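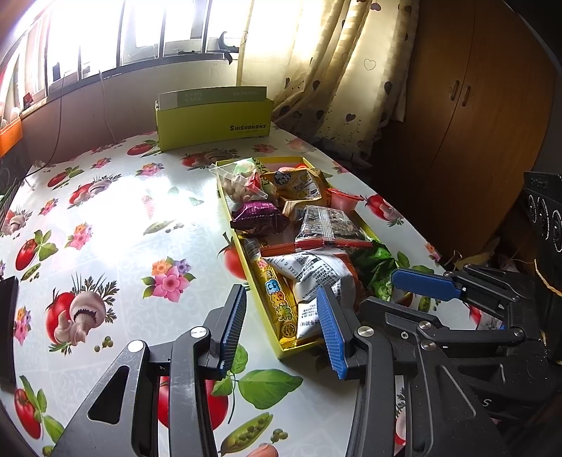 Left gripper slowly loses its hold on shiny packets – slipping pads or something worse?

Posted by pidgate_parcels, 30th December

Hello everyone, and I hope you've all had a good rest over the holidays. I've got a pair of hand-held grippers with the blue pads, and I've been using them for pick and place recordings with packaged snacks (jelly cups, foil packets, stick packs, a bag of nuts, that sort of thing, all out of a long yellow tray). The right one behaves beautifully. The left one takes hold of a packet perfectly well, lifts it, and then a second or two later the packet starts to creep downwards and drops back in the tray or on to the tablecloth.

It began at about episode 500 and has got worse. The log also shows the jaw as fully closed when it plainly isn't, with a reading of 3584 where I used to see something much lower. I have wiped the pads and restarted the Trovard software more times than I care to admit. I'm a bit wary of squeezing harder, as I've already burst one packet and was finding crumbs for days. Has anybody met this before?

Michiels_bench

Oh, I do sympathise, I lost most of a week to something very like it! Two things are going on, I think, and it helps to take them separately.

The creeping first. Look at the silver pivot screw on the black jaw. On mine it had worked itself loose by less than a quarter turn, which was enough for the finger pad to lean outwards under load. A foil packet then slides off the slope. Hold the body still, waggle the tip of the jaw sideways, and if you feel any click, take the screw out, put on a tiny drop of medium threadlock and do it up until the click goes but the jaw still swings freely. Please don't overtighten it – I did, and the jaw stuck shut on my thumb.

The reading is probably the zero point having shifted. Close the jaws gently with nothing between them, run the calibration again, and write the new number on a bit of tape. I'd also throw out the recordings made since the reading jumped, sad as that is.

teresard_fan

just put rubber bands round the pads, works for me

1115_workshop

Rubber bands will get you through an afternoon, but they alter the thickness of the pad, so you'd need to calibrate again each time one snaps. I agree with the advice about the pivot screw. I would add that a gripper in constant use wants all its linkage screws checked every 8 hours or so, and do unplug it before your fingers go anywhere near the joints.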